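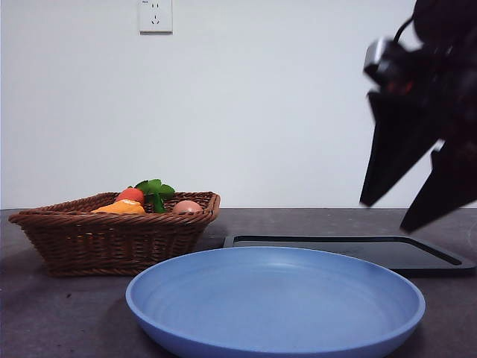

Muslow bench, basket and tray task.

Call for participants: second-opinion raters for a robot learning study

The Brenow group is looking for 40 people to watch recordings of robot arms doing kitchen-style tasks and tell us, in writing, whether the robot did what we say it did. No technical background is wanted. If you have worked on this kind of system before, please pass the call on to a friend.

Why we are asking

Last December we circulated a result from a project called Akanda. The claim was that a policy trained on 2000 demonstrations, with our new way of weighting them, handled objects better than the same policy trained the ordinary way. The numbers looked good. Some of us think they looked too good. Every trial was scored by people who had built the method, and they knew which version was running when they scored it. "Success" was written down in one line, and that line left plenty of room for a generous mood.

We would like to find out how much of the improvement is still there when strangers do the scoring. It may be most of it. It may be very little, and we will publish that too.

What you would do

You will watch 46 short recordings in random order, with the version names removed. After each one you answer three questions: was the task finished, did anything go wrong along the way, and how sure are you. There is a box for comments, and we do read it. "I couldn't tell" is a valid answer and you will not be pushed to change it.

Some tasks use one arm. Others need two, and those are where our own scorers disagreed most. 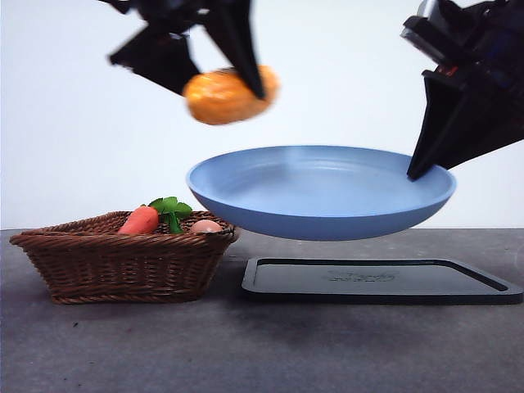 Two-arm task: one gripper on the orange item, the other on the rim of the pan.

Take a moment like the one shown. Our old sheet gave partial credit for getting this far. One scorer gave it every time, one gave it only if the pan looked level, and one never gave it at all – all of them working from the same instructions. We have not settled who was right, and the new rating form does not offer partial credit.

What we need from you

You should be 18 or older, read English comfortably, and have normal or corrected vision. Color vision matters for a few of the recordings, so tell us if yours is limited. You can still take part, and we will assign you a different set. Sessions are held in person at the Brurner building, on our screens.

What you get

A flat payment for the session, the same whether your ratings help our claim or sink it. You will also get a copy of the write-up before it goes out. You may stop at any point and keep the payment.

How to apply

Send a short note to the Brenow study desk with your age, the hours you are free, and anything you have already read or heard on Akanda. Applications close 2018-06-12. We reply to everyone, including people we can't place.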